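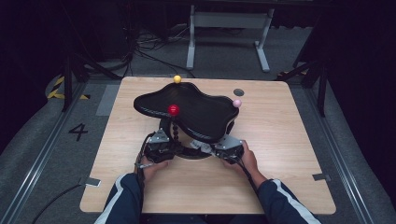
Serving Tray Trial: Where We Are, August 2024

Hello to everyone at Promedance, and thanks again for the second payment! It covered the lobed tray in black, and I'm happy to say we've now got 72 of them in from Massawe (out of 100 ordered, the rest are promised). Spending so far is $2,038, with $1,092 still in the account, so we're fine for money. 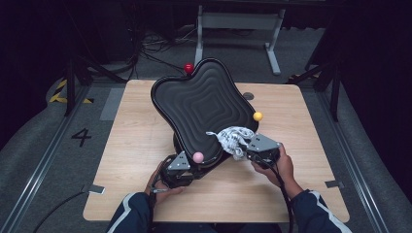

Cleaning is what I've fretted over most since June. Our old Verkeck trays were flat and you could do one in a single swipe, but the new ones take more patience. Those ridges follow the wavy outline all the way in toward the middle, and a cloth like the white one with the gray pattern needs to go along them, lobe by lobe, before you do the rim. I've put that in the care sheet, and also a line about going gently near the red, yellow and pink knobs – I'd hate to find out the hard way how well they're attached.

Still to do: finish the care sheet, chase the missing trays, and get a price from Drikumov for storage racks. I'll send the rack quote as soon as I have it, and the receipts are in the shared folder.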